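Theatre notebook, Banimdale
5 min read

24/05/2019

I am home late and my feet are swollen, but I promised myself to write after every long list, so I write. My tea is on the left and the cat is on the chair where I wanted to sit.

Today was the first full day with the new Cakus software in our theatre. The robot itself is not new to us. It came in February of last year, and I have by now got used to the arms with their plastic drapes and to the surgeon sitting at the other side of the room with the head inside the console. What is new is the help with the stitches. The surgeon puts the needle through by her own hand, but when she presses the pedal the machine can throw the knot and pull it to a tension which was set before. She can take it back any moment. The trainer from Hedlund repeated this so many times that I think he had been told to.

I did not sleep well before it. In my first country I was a scrub nurse for 16 years, and then I had to begin again here with exams and with my English. I know how to stand close to a surgeon. I knew from the shoulder of the old professor when he wanted the scissors, before he opened his mouth. With the console there is no shoulder to look at. There is a voice from the speaker, a little too loud, and there is the screen.

The morning

We started on time, which the trainer found remarkable and we did not. Abdelkrim Hegazy was the bedside assistant. He changes the instruments on the arms, passes the needles in through the port and takes them out again, and cuts whatever he is asked to cut. He is very calm. He has a habit to say "in view" when the tip of an instrument comes on the screen, and the surgeon likes it so much that now we all say it, even in the tea room when somebody brings in the biscuits.

The first case was by hand from the beginning to the end. The trainer wanted to see our usual way. The second was with the help switched on, but only for the last part. I had the needle drivers ready, one spare opened and one not opened. My needle count was on the board and also on paper. The new program keeps its own count of needles and shows it in a corner of the monitor. I am told that one day we may rely on it. I said politely that I will keep my paper.

I want to describe the feeling before I forget it. When a person makes a knot, there is a rhythm, and the rhythm is different for every person. Our surgeon makes a small stop before the second throw, as if she was listening. When the machine made the knot there was no stop. The jaws went around the thread and met and parted with the same speed each time. It was a good knot, she said so herself. But I missed my moment. The small stop was when I used to reach for the scissors, and for the rest of the case I was either early or late.

She did not like one of the knots and she made it again herself. She said nothing about it, only pressed the pedal to take over, and Abdelkrim looked at me above his mask.

I have always liked this part of the work on the big screen, where everything is red and shining and the knots stay behind one after another with their little tails. The dark thread is thinner than my own hair there and still I can follow it, past the jaws of one instrument and down to the tips of the other. The curved needle waits to the side on its own strand. I learned to suture on a piece of pork belly with my aunt's sewing thread, and my row of knots was never so patient.
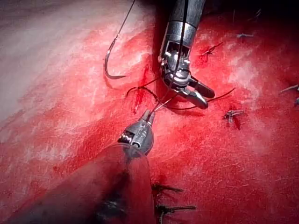
What was said afterwards

We had a meeting in the small room with the broken blind. The trainer showed a slide with minutes on it. It was from Ekorside, where they have worked with this software since the summer, and the line on it was going down very nicely. Then the manager asked if with shorter cases we could fit one more patient in the list. It was quiet. I am not quick to speak in meetings, I still make the sentence in my head first and when it is ready the others are already at a different subject. This time I had the sentence ready. I asked who is cleaning and turning over the theatre in this shorter time, and if the sterilising department was invited to the meeting. They were not. The manager wrote it down.

Abdelkrim asked something different. He wanted to know how the young registrars will learn to tie. At the moment they sit at the second console and get the easy stitches at the end of the case, and these are exactly the ones which the machine takes now. The surgeon answered that she will leave the help off when a registrar is sitting there. The trainer said this is of course possible. I thought to myself that it depends on how late the list is running, but I did not have this sentence ready in time.

Nobody is losing their position, they told us this also. I believe it for this year. But my work is moving from my hands to my eyes. I watch the monitor, I watch the arms so they do not touch the patient's face or Abdelkrim's elbow, I confirm messages on a touch screen by saying "confirmed" aloud. My hands were folded on the drape for a long time today. At one point I noticed that I was holding one hand with the other, like in church.

To be fair I write also the good things. My back hurts less than after an open case. The surgeon came out from the console without rubbing her neck, and she had enough strength left to go herself and talk to the family, slowly, with a chair. I have seen her on other evenings when she had not.

For next week

Ask if the loud speaker can be made softer.
Move the spare needle drivers to the right side of my table, Abdelkrim reaches from there.
Write to sterilising myself, do not wait for the manager.
Find new moment for the scissors. Maybe when the thread goes tight, I will try to watch the thread and forget the jaws.
Buy the wide socks, 3 pairs.

The cat has now moved to the chair beside. I will take mine and finish the tea.

Recent entries
The day the lift was stopped between floors
Words I still pronounce wrong in theatre
My aunt's thread
Night shift, 2 kinds of soup
A visit to Ekorside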